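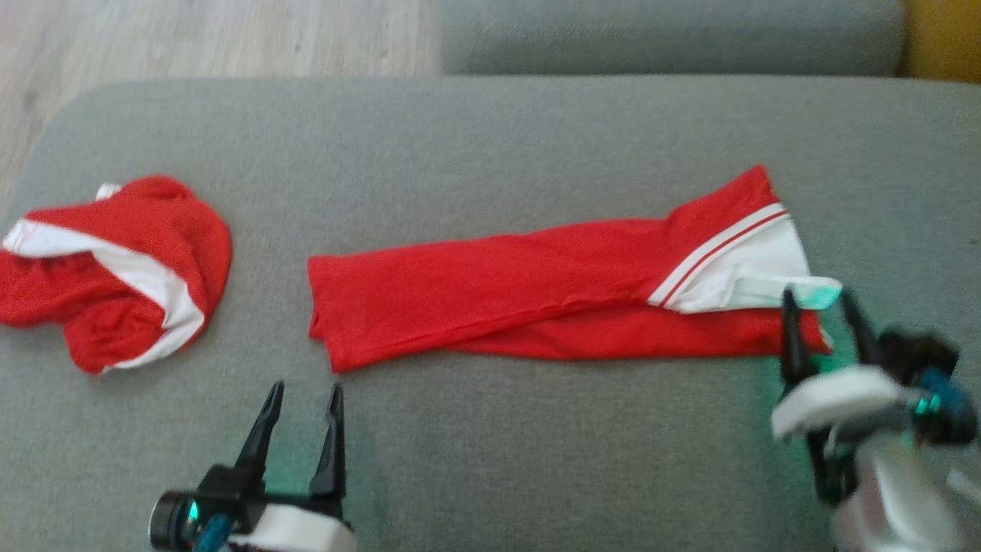 Printable Activities and the Case for Fewer of Them

Published 2025-09-03 by the Mitbridge Family Learning Trust

Every autumn the Trust receives requests from parents and group leaders for more printable material. They ask for colouring sheets, word searches, harvest crafts, cut-out leaves and counting cards. Our free library now holds 862 sheets, and the requests keep coming. It may seem odd for the body that maintains such a library to argue that families should print less from it, but that is the view set out in this essay.

The printable sheet has real merits. It costs little, it can be put in front of a child at short notice, and it gives an adult who lacks confidence in craft or teaching a place to begin. Many of the leaders who write to us from small groups in Duan and Marken have no budget for materials and no storage cupboard. A sheet of paper and a tin of crayons is what they have, and the Trust has no wish to make them feel that this is inadequate.

Our concern lies with the way sheets are now gathered and used. A parent searching for a seasonal activity will commonly find a bundle of 30 pages on a single theme. The whole bundle is downloaded, most of it is printed, and the child is handed the stack. The first page receives care. By the fourth or fifth, the colouring has become a scribble and the child has asked to do something else. The remaining pages are put in a drawer and recycled at Christmas.

This is a poor use of paper and ink, but the greater loss is to the child's attention. A craft done slowly, with an adult at the same table, gives a young child practice at planning, at correcting mistakes and at finishing. A stack of sheets teaches that a task is something to be got through so that the next one may begin. Teachers at infant level have raised the matter with us more than once, and we think they are right.

There is also the question of what a sheet leaves for the child to decide. A paper flower template with numbered petals and a colour key will produce a tidy flower. It will produce the same tidy flower at every place on the table. Adults like this, particularly when the results are to be pinned to a wall or sent home to grandparents. Children of four are rarely troubled by a lopsided flower, and they will often talk at length about one they have designed themselves. It would be a pity if the wish for a handsome display were allowed to settle the matter. 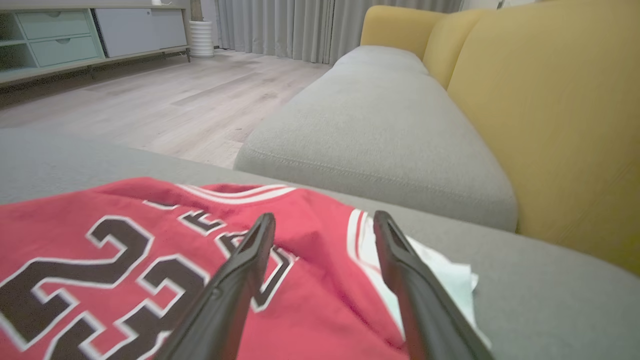
The Trust's own practice has not been beyond criticism. For several years we measured the library by the number of sheets added, and each seasonal collection was expected to be larger than the last. Some of those sheets were thin. A maze with a pumpkin in the corner and the same maze with an acorn in the corner were listed as separate activities. We now consider that to have been a mistake, and over 600 downloads of a near-duplicate do not make it a useful resource.

From October, new seasonal collections will be limited to 4 activities each. Every activity will include a blank version alongside the guided one, so that a child who wishes to draw the leaf, the basket or the bonfire without an outline may do so. The notes for adults will be shorter, and will suggest one question to ask while the work is under way. Existing sheets will remain available, though duplicates will be withdrawn as they are found.

We expect some objections. Leaders of large groups will say that they need a reserve for the children who finish early, and we accept this. Our suggestion is that the reserve be open-ended: plain paper, scraps, a glue stick and an invitation to add to what has been made. The Prurkitz playgroup has worked in this way for some time, and its leaders report that early finishers frequently return to their first piece of work and improve it.

Others will point out that a busy parent who puts out a printed page so that supper can be cooked should not be lectured about open-ended creativity. We agree entirely. One good page at the kitchen table is a perfectly sound way to fill the time before a meal, and no family need apologise for it. Nothing in the new arrangement prevents that use, and a smaller collection should make a suitable page quicker to find.

Parents who are unsure where to start may wish to choose a single activity for the week and leave it out on the table between sittings. Young children often come back to unfinished work if it has not been tidied away. Spare pages need not be printed until they are wanted.

The Trust will review the arrangement after the winter collection has been issued. Comments from families and group leaders are welcome in writing at the Mitbridge office, and examples of children's work may be enclosed if the sender does not require their return.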